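I have been playing Sorkwood for longer than I've held any one job, and in all that time I had never been inside the place where it's made. So when Osier announced in June that they'd be opening the studio to players for a day, with a limited number of spots handed out by lottery in the launcher, I put my name in and forgot all about it. Then the email came while I was hauling timber across the marsh, and I very nearly lost the whole load to bandits because I was busy reading it out loud to my guild.

For anyone who doesn't play (hello, Mom), Sorkwood is an online world where almost everything is built, traded or stolen by players, and Osier is the company that has run it since the beginning. There were 57 of us on the tour. I knew maybe a handful by their character names and not one by sight, which made for a funny first half hour in the lobby, with grown adults squinting at each other's name stickers and then yelling "YOU burned down my sawmill!"

The morning

We started at nine with the server room, or what used to be the server room. Most of the game moved to rented machines years ago, and what's left is one rack that runs the test world. I took too many pictures of it anyway. Our guide explained that the test world had once been loaded with 600 copies of the same merchant to see what would give out first, and the answer was the bridge in the middle of town, because every merchant wanted to stand on it. I have stood on that bridge in a trade jam myself, so I felt for them.

After that came the economy team, and I could have stayed there all day. They have a wall chart of resin prices going back to launch, with little handwritten notes at each spike. You could pick out the big patch where they cut the drop rate, and the weekend when one alliance bought up the entire north coast. Somebody in our group had been in that alliance and looked awfully pleased. The team told us there had been 3,534 player-run shops open in the week before our visit, more than I would have guessed, considering how quiet my own corner of the map has gotten.

Of course the cash shop came up. It always does. People asked about the Chege bundle, the one that comes with a finished river barge, and whether anything like it would be sold again. The answer was long and careful and I'm not sure I could repeat it. What I wrote down was "no ships that skip the build queue while the queue is being reworked," and I suppose we'll be picking that sentence apart on the forums until the rework lands. I'll admit I bought the Chege bundle. I like my barge. I also understand why folks who spent a whole winter building theirs were sore about it.

We broke for soup and coffee at noon, and I had a lovely talk with two people from a rival guild about whether the marsh should have roads. (It should not.)

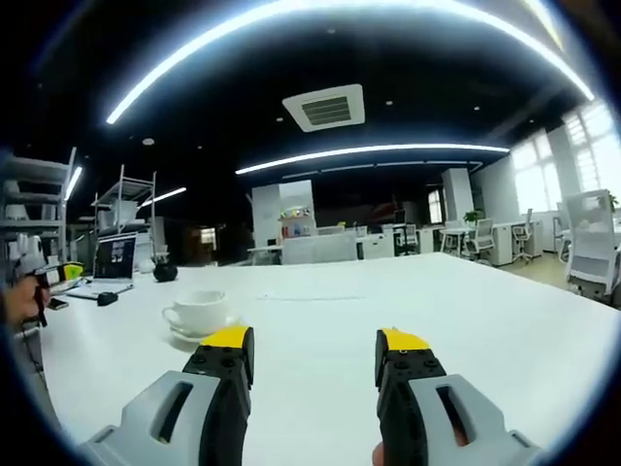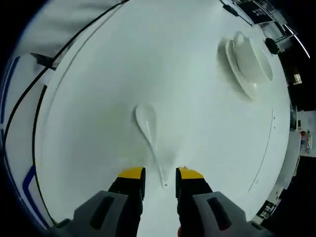

The afternoon, and Emow

Emow is the new region, and it was the reason most of us had made the drive. They sat us down in groups at real machines and let us wander in it for forty minutes. It's high country, all wind and loose rock, and your cart handles completely differently up there. I tipped mine over twice before I found the brake. The designers stood behind us with notebooks and were very kind about it, though I did hear one of them sigh.

What I liked best was the sound. You can hear a caravan coming from the next valley over, bells first and then wheels, and that's going to change ambushes a great deal. What I liked least was the map, which still doesn't let you pin more than one route at a time. I said so on the feedback card, and I used the back of the card too.

At the end there was a question hour and then a visit to the little store, where I bought an enamel pin for 2,120 in-game marks, deducted right there from my account while my character stood somewhere in a field. I thought that was a very charming touch. We were out on the sidewalk by five, and a bunch of us went on talking by the bus stop until two buses had gone by.

If they run it again, put your name in. Wear comfortable shoes, because the stairs are steep, and bring a sweater for the server room.

Comments

marshwitch: Jealous! Did they say anything about housing limits in Emow?

tollkeeper_9: I was the one with the sawmill. We're good now. Mostly.

plankton: "While the queue is being reworked" is doing a lot of work there. I'll believe it when I see the patch notes.

Resinette: One route pin, still?? Thank you for using the back of the card.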